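In Praise of the Slow Letter

I have written letters by hand for most of my adult life, and I would like to make the case for it while I still have a stamp in the drawer. I love email! I send far too much of it. But a letter does something to the person writing it that no screen has ever done to me, and I think more people would enjoy it if they gave it a fair try.

Start with the pace. When I type, I am half a sentence ahead of myself and usually fixing the last one at the same time. With a pen I have to wait for my hand. I find out what I think about the weather, or my sister's new job, or the book I gave up on, in the time it takes to form the words. A page takes me most of a pot of coffee, and I get up from it feeling as if I have been for a walk.
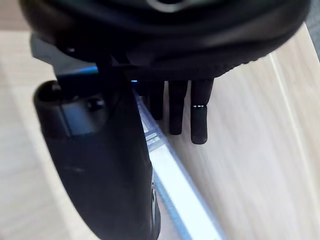 A closer look, March 20, 2021.

Then there is the getting of it. My cousin moved to Bavano one September and we fell into the habit of writing every other week (more or less, and mostly less in the summer). Her envelopes come soft at the corners, with a postmark I can never read. I don't open them right away. I prop them against the sugar bowl and let them sit until the dishes are done, and the whole evening is better for it. Try doing that with a text message. You've read it before you've even decided to.

People tell me they have nothing to say. I said that too, and I was wrong. My cousin once gave me 2 full pages on the bus line between Bavano and Prarkoron, who sits where, which driver sings, what the bakery by the last stop does with its day-old rolls, and I have read those pages more often than most novels I own. Big news travels fine by phone. It's the small stuff that gets lost, and a letter is all small stuff, bless it.

They also tell me their handwriting is bad. So is mine! It leans one way in the morning and the other way at night, and when I'm excited about something it gets so large that I run out of paper. I would not trade that for the nicest font in the world. I have a recipe card of my grandmother's with a wobble in every line, and I can hear her in it, grumbling at the pen.

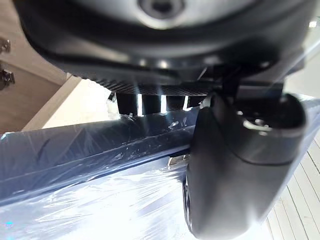 I'll admit there is a cost. Stamps go up, the mailbox on my corner was taken away, and the next one is a good long walk past the school. Letters go missing now and then, and one of mine to Bavano came back to me so late that I had forgotten writing it. I opened it and read it as if it were from somebody else, and I have to say I rather liked her.

As for keeping them, I'm all for it. I have 135 of my cousin's letters in shoe boxes, in no order whatsoever, and when I go looking for one I always end up reading four others on the floor. Tidier people use folders. I say put them anywhere dry and let yourself get distracted.

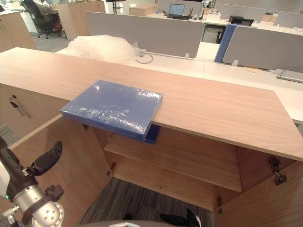
Where to begin

Pick one person, and don't warn them. Use whatever paper is in the house. Write about what you can hear from your chair, then about what you ate, and by then you'll be going along nicely and can stop when the page does. Don't copy it out again to make it neat. Mail it the same day, before you have a chance to think it was silly, and don't ask whether it got there.

I still owe my cousin an answer about the singing driver, so I'm off to find a pen that works.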